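Section 3 -- Putting the fridge in and first fill

Covers the Senitmont under-counter drinks fridge, the one with the glass door. If yours is the solid door version, same steps but skip 3.2 step 6. Water filter is in Section 4.

3.1 Before you plug in

1. Take off the outer wrap and the four foam corners. The foam under the bottom shelf comes out too, people miss that one.

2. Stand the fridge upright where it's going to live. Leave it 8 hours before switching on. If it came up the stairs on its back, leave it overnight.

3. Gap behind: 100 mm. Nothing pushed down the back, no trays, no folded boxes.

4. Level it. Front feet turn by hand, clockwise is up. Tilt very slightly back so the door swings shut by itself.

5. Wipe out the inside with warm water and a bit of washing up liquid. Dry it. No bleach, it ruins the door seal.

CAUTION: wall socket only. Not an extension lead, and not the socket that the Gremmont boiler is on -- both kick in at once and the breaker goes.

3.2 Switching on

1. Plug in. Light comes on straight away, the motor might not.

2. Hold SET until the number flashes.

3. Use the arrows to set the temperature. Factory setting is 2, too cold for most of what we keep, so go up to 5.

4. Press SET again, once. If you hold it down you're in the defrost menu. Press the lamp button to get out.

5. Shut the door and leave it to get down to temperture. Don't keep opening it to look.

6. Door heater (stops the glass misting): switch is inside, top left, behind the lamp cover. Leave on in summer and turn it off after September.

Note: clicking and gurgling in the first hour is normal. Grinding isn't. Unplug and ring Sutanto, number is on the inside cover.

3.3 Sorting before you load

Do this on a table, not on the floor in front of the open door. One bin per drink, any plastic bins will do so long as you can tell the colours apart. Keep the same colour for the same drink from then on.

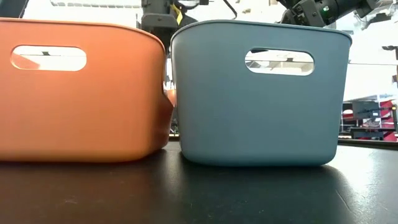 Hakim Chong asked whether the bins can just go straight in the fridge, which would save unloading them. They can't, not in this model. Solid sides block the air and the bottom row stays warm. He also wanted to know if the middle shelf could come out for bottles, and yes it can, see 3.5.

1. Check the dates on the bottom of the cans. Shortest date goes in last so it ends up at the front.

2. Dented but sound: fine, put at the front. Dented on the seam or the rim, bin it.

3. Wipe any that are sticky or dusty.

4. Write the opening stock on the Getura sheet. Pencil please.

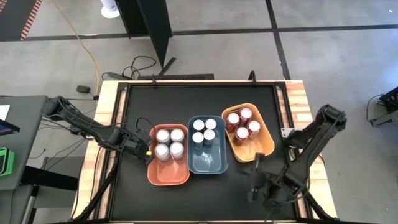 5. Sheet goes in the plastic sleeve on the side of the fridge, not in the drawer. It is no use to anybody in the drawer.

3.4 Loading

1. Wait until the display has been at the set temperature for 20 minutes. Then load.

2. Heaviest at the bottom. Cans middle and top, bottles on the bottom shelf, milk in the door if you must but not near the hinge.

3. Leave a finger's width between the back row and the back wall. Anything touching the wall will freeze.

4. Don't block the fan grille. It's the round one at the back of the top shelf.

5. Half load first, rest of it a couple of hours later. A full warm load in one go and the alarm will go off.

CAUTION: no glass bottles on the wire top shelf. It tips if you pull it out past the stop.

To silence the alarm press any arrow. If it comes back with the door shut, look at the seal first, usualy a label stuck in it. Still beeping, move the drinks and ring Sutanto.

3.5 Moving a shelf

1. Empty the shelf. All of it.

2. Lift the front edge, pull towards you till it clips free -- there's a knack, bit of a wiggle.

3. Clips come out of the rail with a quarter turn. Put them in at the new height, all at the same level, count the slots from the bottom.
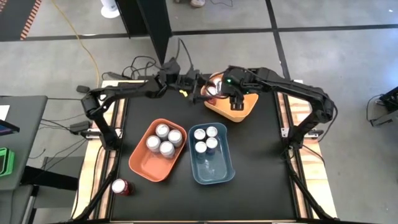
4. Slide the shelf in back edge first, then drop the front down onto the clips. Press on each corner. If it rocks, one clip is a slot out.

5. Spare clips are taped in the bag with the key.

3.6 Weekly

Wednesday is restock day. Rotate what's in there forward, new stuff behind, update the sheet. Wipe the seal. Empty the drip tray underneath, it slides out from the front, slowly or it's all over your shoes.

Vent grille at the bottom: hoover once a month with the brush end. Unplug first.

Power cut: keep the door shut and make a note of the time. Milk goes if it's been off over 4 hours. Cans are fine, just warm.

For error codes see the table at the end of Section 5.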